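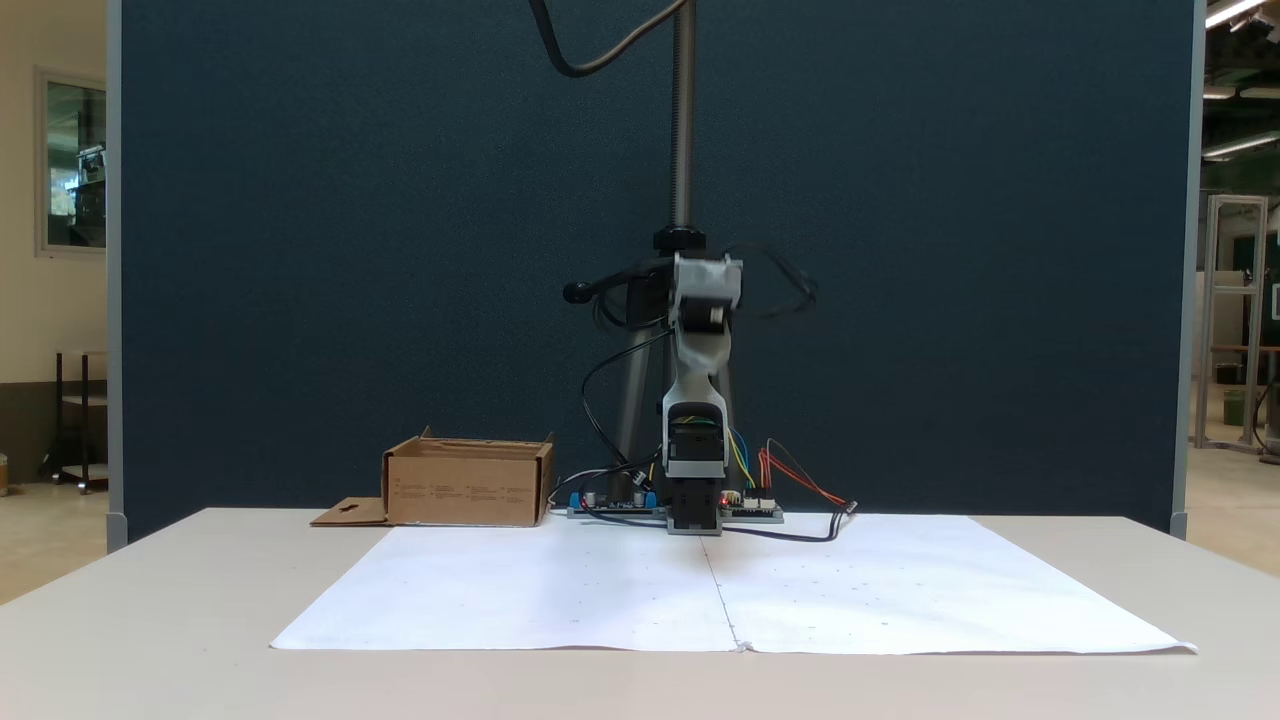 Our bench is getting a robot arm and I'm the one who has to "show it the job." Anyone been through this?

Posted by Xuân Kiều, 1/21/22

Hi all! I do kitting at Fadar, in the back room where we sort small parts for the Vemska line before they go out to assembly. I've been on that bench a long while and I like it — good chair, good radio, people leave me alone. In October our lead told us a small arm was coming to take over the pick-and-place part, and now it's on the table, black gripper hanging down over the big sheet of paper with the pencil marks on it, wires running to one of the two little boards at the base.

My lead wants me to spend my mornings working with the engineer on where parts go and what counts as a bad pick, and do my normal kits in the afternoon. The target is still 62 kits a shift, same as before, which seems nuts to me. So, two things. Did your quota change when you got pulled into this kind of work? And did you get a new job title or any more pay out of it, or were you just the person who knew where everything went? I'm not against the thing, I just don't want to find out in six months that I trained myself out of a chair.

Man-lok Kan

Went through this at Jelgate with two arms, so here's what I'd do over. Get the quota thing in writing before you do another morning. I didn't, and for weeks my numbers looked terrible on the board while I was standing next to an engineer explaining why you can't grab a spring clip from the top. My lead knew why, but her boss only saw the board. Once we got it logged as training hours it stopped being a problem.

On the pay, I asked for a title change and got it (setup tech), and the raise came later and was smaller than I wanted. Ask now, while they need what's in your head. Also write down the odd stuff you do without thinking, like which bins run short and which supplier bags have two sizes mixed in. I kept a notebook and it ended up being my best argument at review time.

What changed most for me was the day itself. Less reaching, and my shoulder is happier for it, but a lot more stopping and starting. When the arm drops a part you have to quit what you're doing and go clear it. I miss getting into a rhythm — the old job had one. We also lost a person from second shift who moved over to packing and didn't really want to, so your worry isn't silly.

partsbin_dee

we have one from Wan. its fine. slow on anything shiny. still doing my same job plus babysitting it, no raise lol. ask your rep if you have one

Xuân Kiều

Thank you both! Man-lok, I started a notebook at lunch and I'm already on the third page. Going to bring up the training hours with my lead on Monday and I'll post what she says.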